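Wrist view only, how many sim demos before real ones?

kkolev
Posted 9:40 am
Setup: tabletop pick and place, wrist camera on the gripper, no third-person view. I have 1,000 scripted episodes rendered in sim and 40 teleoperated ones in the same scenes. Policy trained on the scripted set alone does fine until the wrist rolls past the range the planner uses, then it drifts. Trained on both, it's slightly better. Should I render more scripted data or sit down and teleoperate?

rizwan_m
Teleoperate. Your planner always approaches with the wrist level, so the table edge is always horizontal in the scripted set. The network has learned that.

kkolev
Plausible. The teleop episodes do have a lot of roll in them. I sampled frames from the Horis set last night and in plenty of them the table is standing on its side.

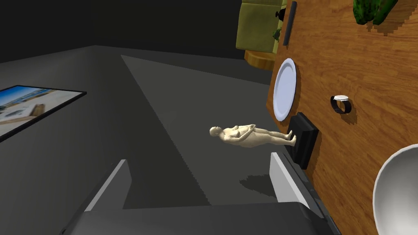

My concern is that 40 episodes against 1,000 get drowned unless I reweight. Sampling is uniform over frames at the moment. Teleop episodes are longer, so they get a bit more than their share, but not much.

Minttu M
Disagree with rizwan_m. You don't need a person for this. Randomize the wrist roll at the start of each scripted episode and let the planner recover. We did that on Mollon and the drift went away with no teleop at all.

rizwan_m
It went away on your eval. Was the eval started from the same roll distribution?

Minttu M
Yes. Fair point – but his failure is also a roll failure, so I'd still try it first. It costs a night of rendering.

w_yousafzai
Reweight before collecting anything. Sample batches half and half by source, keep the rest of the config fixed. Also check for near-duplicates. I threw out 29 of my teleop episodes because the operator had sat idle at the start and the policy learned to wait.

kkolev
Starting the half and half run now. Randomized roll after that, same seeds. Will post both curves.

Minttu M
Log the roll angle per frame while you're at it.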